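Keeping Household Records for the Long Term: Notes on a Year of Sorting

For most of the past year I have been responsible for the papers of a small family association, and by extension for a good many of my own. The association was founded to look after a shared house in Karaki, and over the decades it produced what any such body produces: minutes, insurance letters, repair bills, keys in envelopes, and correspondence about the roof. When the house was sold, the papers came to me in 9 boxes. The present post sets out how they were handled and what I would advise others in the same position.

The first decision concerned scope. It is tempting to treat every sheet as worth keeping, particularly when the handwriting is that of a relative. My cousin Rami Darwish, who had held the boxes before me, had taken this view and had kept even the envelopes. I respect the instinct, but I did not follow it. Before opening anything I wrote a one-page statement of what the collection was for: to record who owned the house, what was done to it, and how the members of the association dealt with one another. Anything that did not serve one of those purposes would need a separate argument in its favor. The statement was circulated to the remaining members, and two of them sent corrections, both of which were adopted.

The second decision concerned order. Professional archivists speak of respecting the original order of a collection, and I have come to agree with them, with reservations. Where my great-aunt had tied a group of letters together with kitchen string, the group was kept as a group, even when the letters concerned different matters. She had plainly gone back to them as a set. Where papers had merely been dropped into a box during a move, I felt free to sort them by year. The difficulty lay in telling the two apart. In doubtful cases I left the bundle as it was and put a slip of paper on top with my initials and a question mark. There are still a number of these slips in the boxes, and I expect that some of them will remain there.

Sorting was done on the dining table on Saturday mornings. I do not recommend longer sessions. After two hours the attention begins to wander, and it was late in one such session that I placed the surveyor's report of the Pukaditz boundary among the electricity bills, where it stayed for six weeks. The boundary in question was a strip of garden along the lane known as Pukaditz, and the report turned out to be the only document that gave its full width. Jolien Leemans, a neighbor of long standing and a member of the association in its last years, was able to describe from memory the letter that had come with it. The letter itself has not been found.

Materials deserve a few words. All metal fasteners were removed. Staples were lifted with a thin blunt blade, and paper clips that had rusted to the page were slid off with a strip of stiff plastic placed beneath them. Adhesive tape was left alone. I had read a good deal about ways of removing it and tried one of them on a blank sheet, with poor results. Photographs were placed in paper sleeves – no plastic of any kind – and labeled in soft pencil along the back edge. For boxes I used the plain gray ones sold under the name Ustden, which close properly and are shallow enough to lift when full. The association's accounts paid for 7 of them, and I bought the last two myself.

The list was a larger undertaking than the sorting. Each folder received a number, a short title, a range of years, and a sentence on its contents. I had at first intended to describe every document individually and gave up after 144 entries, having reached only the end of the second box. A list at folder level is less satisfying to write but is far more likely to be completed. Where a single item was of real importance, such as the deed or the agreement over the well, it was given its own line under the folder. The finished list runs to over 300 lines and is kept in print as well as in electronic form. The printed copy has been the more useful of the two when members telephone with a question.

There was some disagreement about letters of a personal nature. Several of them, written during a dispute over the use of the house in summer, are unkind to people whose children are still living. My own position was that they should be retained but closed. Rami preferred that they be returned to the families of those who had written them. After some discussion it was agreed that the letters would be sealed in one folder, that the list would mention the folder without describing its contents, and that any family could ask for its own letters back. One family has done so. The arrangement is written down and kept at the front of the first box, together with the names of those who agreed to it.

I would urge anyone beginning such a project to speak with the older members first and to open the boxes second. I did it the other way around. By the time I visited Jolien I had already settled on titles for most of the folders, and several had to be changed. What I had called “Garden, general” was known to everyone else as the Vetadeo matter, after the contractor engaged to rebuild the terrace, and no one who wished to find it would have looked under the word garden. I now keep a second column in the list for the names by which things were called at the time.

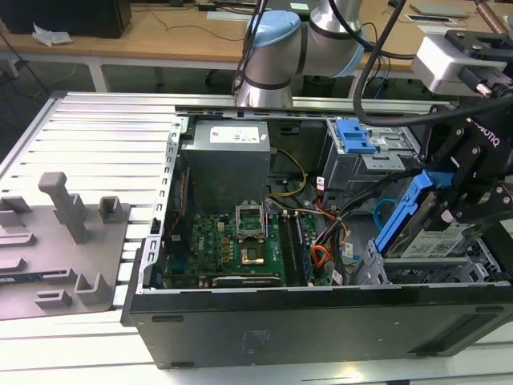 Page last changed: December 2020

A number of readers have asked about scanning. My view is that it should come last and should be modest. A scan is a convenience for those who live at a distance and does not replace the sheet. I scanned the minutes, the deed, the plans of the house, and the photographs in which people could be named. The files carry the same numbers as the folders, so that no separate system has to be learned. Copies are held in two households, and a member of each has undertaken to check once a year that the files still open. The remainder of the papers may be consulted at my address by appointment.

On the question of a permanent home for the collection, no decision has been taken. A local history society in the region would accept the plans and the minutes but has no room for the correspondence, and the members are reluctant to see the two parted. The boxes therefore stay on the upper shelf of the hall closet, away from the outer wall. It is cool there and reasonably dark.

Corrections to the folder list are welcome and may be sent to me in writing. If you are a former member and recall the letter that came with the Pukaditz report, or hold a copy of it, I should be especially glad to hear from you. The folder that would receive it is number 31, and a space has been left.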